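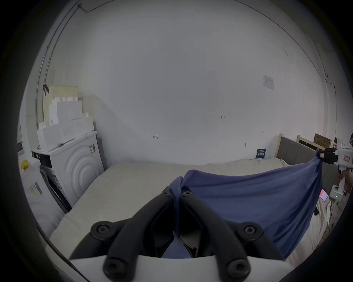

How should I fold a large, thin item such as a T-shirt or a bath towel?

Lay it face down on a flat surface at least as wide as the item. Smooth it from the center outward, fold both long sides to the middle, then fold the length in thirds.

Can I use the bed as a folding surface?

Yes. A mattress is softer than a table, so pull the sheet tight first. Creases in the sheet transfer to thin cotton under hand pressure.

What if the fabric has bunched or twisted?

Hold it by two opposite corners and pull gently until the twist runs out. Shake once, then lay it down. Do not press a twist flat – it sets as a diagonal crease.

Which Skorby divider fits a standard shirt fold?

The 23 cm divider. The 13 cm divider is for socks and washcloths. Both are made by Stukavari and fit the same drawer rail.

How long can laundry stay in the washer after the cycle ends?

Remove it within the hour. Thin items crease first and should come out first.

Do I need to iron before folding?

Not for towels. Shirts can be folded without ironing if they were hung to dry – line-dried cotton needs one firm pass with the flat of the hand.

Where do I order replacement dividers?

Quote part number 2681 on the order form. Orders placed by Monday noon are packed the same day. Contact for parts: Ruoxi Liao.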